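**Living statues: a long thread for anyone thinking of booking one, or becoming one (put the kettle on)**

1/ I've had a lovely run of messages since the Skindileck winter fair put their poster up with me on it, and I keep typing out the same answers, so I thought I'd put them all in one place. I've been a living statue for hire for a good while now. Weddings, shopping centres, museum evenings, one very odd christening. My 204th booking was in August, and I still get butterflies climbing onto the plinth.

2/ First thing people ask is what they get for their money. With me it's a stone lady in a bonnet, with a plinth that has 1646 carved on the front (painted on, but please don't tell the children). I stand for sets of half an hour with a proper break between. Please don't ask your statue to do two hours straight through! I did it once when I was new and too shy to say no, and I came down the steps like a folded deckchair.

3/ If it's a drinks reception, put me where people arrive. Near the door but not in the doorway. A statue at the far end of a marquee is just a cold woman in a bonnet, whereas one by the coats gets a shriek out of every other guest and they all walk in laughing. The nicest spot I ever had was the top of the stairs at the Jernel, with a big window behind me and nowhere for anyone to creep round the back.
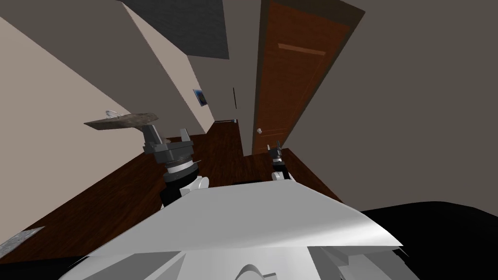

4/ Paint, then, which I could talk about all day. When I started I went for flat grey all over, face and frock, and I looked like a filing cabinet. Real stone has more going on. What you're after is something like the thin slab up there, that mottled brown-grey, with no patch quite matching its neighbour. I put a mid grey down first, dab brown over it with a torn sponge, then go back in with a paler grey on the folds and let it all be a bit blotchy. It looks dreadful in the bathroom mirror and lovely from six feet away.

5/ For skin I use Trultalik water-based cake in the stone shades. It's kind to my face and comes off with warm water and patience. Do a patch test the day before, behind the ear, every time you open a new pot. For the frock it's ordinary fabric paint, thinned down, and I touch up the elbows after every job as that's where it cracks.

6/ The costume is called Vi, by the way. She has her own suitcase and her own hook in the hall. All in, with the plinth, the wig, the boots and the fabric, Vi has cost me £835, and that's with me doing all the sewing. The boots were the dearest part and I'd pay it again tomorrow. Cheap boots and a small plinth is how you end up with a bad back.

7/ On standing still. People think it's holding your breath and it really isn't, it's more like letting everything go heavy. Knees soft, weight on both feet, tongue off the roof of your mouth. Pick something to look at that won't walk away. I do a slow breath low in the tummy where the apron hides it. And choose a pose with your arms resting on something! I carry a jug against my hip and it has saved my shoulders more times than I can say.

8/ Then there's the moving, which is the bit people remember. Keep it small. A tilt of the head to a little one who's been staring up for ages, or a hand held out ever so slowly. I never grab or jump at anybody. Some children are properly frightened of statues and you can see it in how they hold on to a grown-up's leg, so I stay stone for them and let them decide.

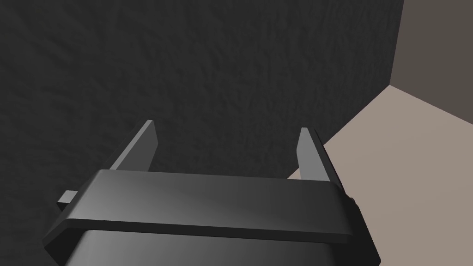 9/ One of you has replied to say that an agency quoted for a statue without mentioning travel, and then added it on afterwards, and is that usual? It does happen and I think it's a bit naughty. Ask for everything in one figure before you pay a deposit. I drove 2874 miles for bookings last year, so I do have to charge for it, but it's written on the quote with the parking next to it, and if you're near me in Skindileck it's nothing at all.

10/ Other things to ask before you book anybody: do they have public liability insurance, do they bring their own plinth, where will they change (a loo cubicle is not kind, we have a lot of skirt), and what happens if it rains. My answer on rain is that I come indoors. Wet Vi drips brown on people's carpets.

11/ A word about tips. If it's a private do, I don't put a dish out, you've already paid me. If it's a street festival then I do, and a coin gets you a curtsey. Please tell your guests which it is, bless them, as they do stand there patting their pockets.

12/ I've got space in the spring and a few dates left before Christmas, and I'm very happy to chat about other characters if a stone lady in a bonnet isn't quite your party. There's a bronze gardener on the sewing table at the moment. He needs a hat. If anyone has an old felt one with a wide brim going spare, I'll pay the postage.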